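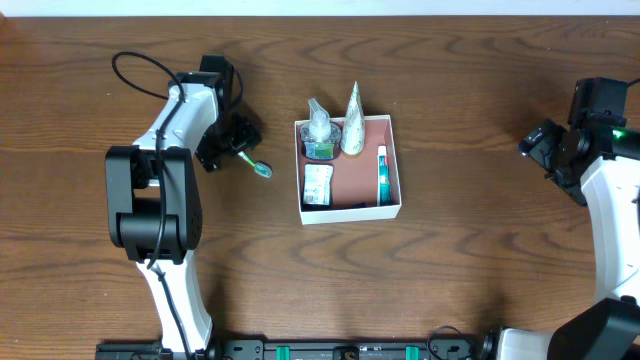
One reply to the previous report asked why the stamping points on the Jitham to Atgate pilgrim route were opened before the route booklet was ready, and whether pilgrims had been turned back at chapels that were locked. The order was set by the chapels, several of which could only offer access from spring. No walker was refused a stamp at a staffed point. At unstaffed points there were complaints, dealt with under 3.

**Progress report to the Goossens Fund**
Tuesday, August 20, 2019

**1. Route**

The full 51 km is now waymarked in both directions. The section through Pellton has been moved off the main road and on to the old church path, which adds a short climb but passes the holy well. The landowner's consent is in writing and runs for ten years. Two marker posts near Atgate are leaning and will be reset in the present budget period.

**2. Pilgrim records**

- Pilgrim cards issued: 230
- Cards returned for the closing blessing at Atgate: 197
- Stamps entered in the register: 1,876

Cards not returned should not be read as walks abandoned. Many pilgrims keep the card and do not attend the blessing. A tear-off slip will be added at the next printing so that completion can be recorded without surrendering the card.

**3. Chapels and stamping points**

Complaints concerned dry ink pads and, at one chapel, opening hours that differed from the notice on the door. Pads are now replaced monthly. The notice has been corrected. Requests for a midday prayer at Pellton were passed to the parish, which has agreed to a short office on Saturdays until November.
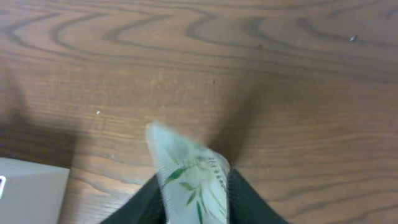

The stamping desk for the Pellton chapel has gone out to quotation. The present one wobbles and is too low for anyone signing the register while standing. The parish wants a medium brown top that will sit well beside the pews. The tabletop photographed here is close to the colour required, but its wavy, looping grain is too busy behind small print, and the joiner has been asked for the finer straight streaks seen lower down on the same surface. Cost is within the sum approved for furnishings.

**4. Booklet**

Text is complete, including prayers for each stage and a page on the well. Map permissions are outstanding for the Jitham end. Printing is held until they arrive. The large-print edition will follow the standard one, using the same page numbers.

**5. Matters for the Fund**

Approval is sought to carry the unspent printing allowance into the next period. No other change to the budget is requested. The next report will be sent once the booklet has been delivered.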